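Gidberg - Paid participants wanted: home demonstration collectors (casual)
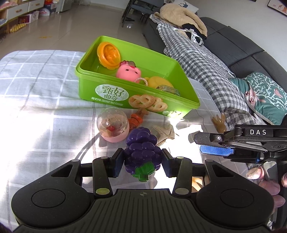
Picking up toy grapes with a hand-held gripper, one in each hand for two-handed tasks.

Posted 27 Apr 2021
Location: your own home, Melbourne metro
Type: casual, paid per accepted hour
Contact: Shona Sheehan, collection coordinator

Gidberg is looking for people to record everyday handling tasks at home. You hold a pair of grippers, pick things up with them and put them somewhere else, and the camera on the gripper records what happens. The recordings go into Duman, our training set for robot arms that need to cope with ordinary household clutter. You won't be working with a robot and you don't need to know anything about programming.

We have 836 accepted hours so far and 617 of them were recorded on kitchen benches. This round we want beds, couches, rugs, coffee tables and laundry floors. Soft surfaces are harder for the system and we don't have enough of them.

What you'll do

Each session has a task card. A typical card asks you to lay out a mix of small objects, move them one by one into an open box, then take them out again. Some cards use one gripper and some use both. We supply a tub of objects, mostly plastic and rubber toys such as play food and small animals, and you can add your own things as long as they are unbreakable and have no names or addresses on them.

You choose the room and the time of day. Daylight is fine, lamps are fine, and we don't want you to tidy up the background. Please change the layout between takes. If you drop something, keep recording and pick it up again with the gripper. Dropped objects are useful to us and are paid the same.

Sessions run for 2 hours including breaks. Most people do three or four a week. Files upload overnight over your home internet, so you'll need an unlimited plan.

Who can apply

- 18 or over, with the right to work in Australia
- Able to hold and squeeze a hand tool in each hand for 20 minutes at a stretch
- Comfortable reading task cards in English
- Agreement from everyone else in the household. Other people should stay out of view while you record, and children can't take part

Left-handed people are especially welcome. If you have had a wrist or thumb injury, talk to us before applying and we can look at one-handed cards.

Pay and equipment

You're paid for every accepted hour, plus a paid training session at the start. Rates are in the information pack. Grippers, chargers and the object tub are dropped off and collected by us. You aren't charged for normal wear, including worn finger pads.

Privacy

The inside of your home will be visible in the recordings. Before you start, Florin Ene will go through the consent form with you by phone and explain who can see the footage and for how long. Put away mail, medication, screens and family photos you don't want recorded. You can ask for any session to be deleted until the set is closed in September.

How to apply

Fill in the short form on our careers page and upload two photos of the room you'd like to use. No résumé needed. Shortlisted applicants will get a call from Shona to arrange training. If you took part in the Drolard round you can skip the form and just email her, quoting your old participant number.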